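Minhas House: The Sitting Room and Its Fabrics

Gallery 5 in our room-by-room series

The sitting room at Minhas was the last room on the ground floor to be furnished. The sofa came first, and everything else was chosen to sit quietly beside it. Naheed Rana picked the fabrics in November from the Surudska and Drelton sample books, and kept the colors to white, gray and a pale blue.

The room gets used most in the afternoon. Cushions and pillows are put back in place at the end of the day, and the throws are folded and stored until they are needed. Covers come off for washing once a month. The pleated cloth takes longer to care for than the plain pieces and is pressed by hand, one section at a time. 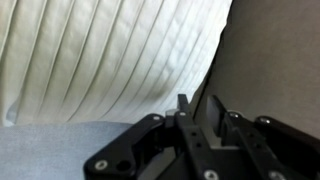
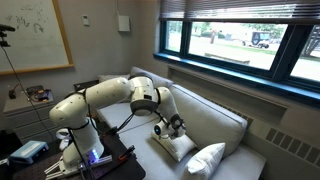 First picture: white pleated fabric next to pale blue. Second picture: white pillows on the light gray sofa under the window.

Notes on the fabrics

The pleated cloth is Surudska, pattern 3518, in white. It was ordered with extra length so the hem could be adjusted later. Allow 68 inches of width for a piece this full.

The pillow covers are Drelton, plain white, with the closure along one side. They can be machine washed on cool and should be dried flat. Feather inserts were tried first and later swapped for a firmer fill that keeps its shape.

The paint is a Clutedetti gray, mixed at 50 percent strength.

Next gallery: the upstairs landing and linen closet.

Back to all rooms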